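Distville Mug Swap – FAQ

Page kept up by Daryna. Updated August. If its not on here, ask at the desk or email.

What is this?

A mug library. You bring a mug, you take a mug. Or you borrow one for the month and bring it back. Been going 3 years now, back room of the Puseo building, side door.

Do I have to be a member?

For swapping, no. For borrowing, yes. Membership is free, we need a name and a phone number. Fill in the card at the desk.

When are you open?

Noon to 6:30 pm most days. Closed when the building is closed. Last swaps at 6:15, please don't turn up at 6:28 with a crate.

How many mugs can I bring?

Up to ten per visit. More than that, email first. We have 707 on the shelves right now and the shelves hold 1000, but sorting takes forever and there are not many of us.

What do you take?

Ceramic, stoneware, porcelain, enamel, heavy glass. Handles have to be firmly on. Small glaze flaws OK. Faded prints OK – people love those.

What don't you take?

Cracked ones. Chips on the rim. Travel cups with missing lids. Anything with a glued handle, even if you glued it really well. Paper or plastic. Plates, no. Teapots, ask Minoru, he sometimes says yes.

Do I need to wash them first?

Yes. Please. We wash everything again anyway but tea stains set like concrete and we only have the one sink. Baking soda and a damp cloth gets most of it off.

Can I get a specific mug back after I swapped it?

If it's still on the shelf, sure, swap for it. If someone has taken it home, no. We don't pass on names. Think before you hand over grandma's.

What if I break a borrowed one?

Tell us. Bring a replacement, any mug in decent shape. No fines. If you break three or four in a row we might have a chat.

I have a set. Will you split it?

Sets of four or more stay together on the top shelf for one month. After that they get split up. Label goes on the bottom with the date.

What are the colored stickers?

Green – swap or borrow. Yellow – borrow only. Red – not checked yet, leave it alone. No sticker means it fell off, take it to the desk and we'll look it up.

Are they microwave safe?

Check the base. If there's no mark, assume no. Definately no for anything with a metallic rim or enamel. Same goes for the dishwasher with the hand painted ones.

Is old glaze safe to drink from?

Some old glazes have lead in them and we can't test for it here. If a mug is old, unmarked, or the glaze has gone chalky or crackled, we sticker it yellow and put "pens only" on the tag. Pens, toothbrushes, a small plant. Not coffee.

How do I search for a mug online?

The list is on Lo, link at the desk. 156 mugs are on it so far, so most of the shelf isn't. Search by color first, then by shape. Searching by what's printed on them is hit and miss, everyone types it differently.

How should I describe mine for the list?

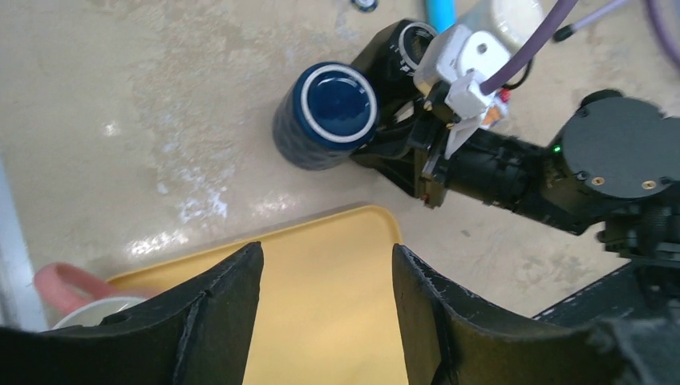
Short is best – main color, shape, then whatever makes it different from the next one. "Blue mug" gets you nowhere, we have a whole shelf of blue. Say what kind of blue, and whether it's the same all over. The one here would go in as: navy, squat, textured side, white ring. Four things and you could pick it out of a pile. If the side feels different from the rest, say so, people with sore hands ask about grip a lot. Skip words like cute or nice. Size goes in its own box, small medium or large, don't agonize over it.

Can I reserve one?

Yes, for 24 hours, through Lo or by phone. We put it behind the desk. After that it goes back out.

Do you do events?

Lending for parties, yes, up to 60 mugs. Two weeks notice. You collect, you wash, you return. Boxes are ours and we need them back too, the dividers especially.

Can I buy one?

Not really set up for it. There's a donation jar. Trillon gave us the shelving and part of that deal is that we don't run it as a shop.

Can kids come?

Sure. Low shelf by the door is theirs, all enamel and the thick diner type. Please keep them off the step stool.

Is there parking?

Street parking out front, free after 5 pm. Loading spot by the side door, 10 minutes max – the bakery needs it too.

Can I help out?

Yes!! Mostly washing and stickering. Typing up the list if you'd rather sit down. Ask for Minoru Honda in the afternoons, or leave your number for Daryna Palamarchuk.

I left my own mug there by mistake, full of coffee.

Look on the windowsill by the sink. If it isn't there it may have been stickered, so come soon.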